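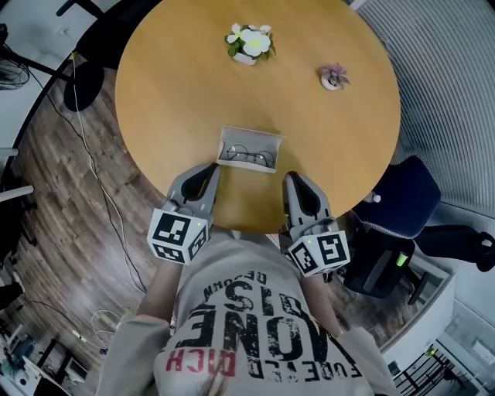
Round table, glasses case task, both hand grippers in use.

June, just after lunch

Putting the kit list down while it's in my head, as I keep having this conversation with Dean in the corridor and then neither of us writes anything up.

Where we are: one pair of hand grippers with the marker cubes, shared between everyone, and a queue for the round table most afternoons. The glasses case is a good job for them (thin frames, shallow tray, two hands needed) and I'd like to keep it in the set. But if one finger pad goes we're stuck until somebody finds another, and I don't want to spend July hunting through drawers again!

So, what I think we ask for:

Grippers. Two more pairs. Jadel quoted us in the spring and the quote has lapsed, so I've written to them for a new one. Lead time last time was 6 weeks, which is fine if the order goes in this month and horrible if it doesn't. Kwok do a cheaper pair but the fingers are a different shape and we'd have to redo the mounts for the cubes. Dean says that's an afternoon's work. I say it's an afternoon of Dean's work and three of mine.

Finger pads. Black ones, same as now, pack of 50. Cheap, just buy them. I'll put it on the Millik account with the cable ties.

Cables. Longer ones, and some floor covers to go over them, the proper rubber sort. We've got white cable running right across the floorboards and I'm fed up with stepping over it. Need to measure before ordering. 3 covers if they're the long ones, otherwise more.

Storage. I'd budgeted for a second drive and then did the sums again and we need a bigger one, full stop. Kerwood will hold their price for 72 hours from when they send it, so don't ask them until the money is signed off (I did this the wrong way round last year, never again).

Not asking for: another table. Dean wants a square one. I can see why, but it has nowhere to go unless the office chairs move out, and people do like sitting down.

Still don't know whether spares come out of the equipment pot or consumables. Ask before sending anything.

Dean to check the cube mounts against the Kwok drawing. Me to chase Jadel, tape measure for the floor.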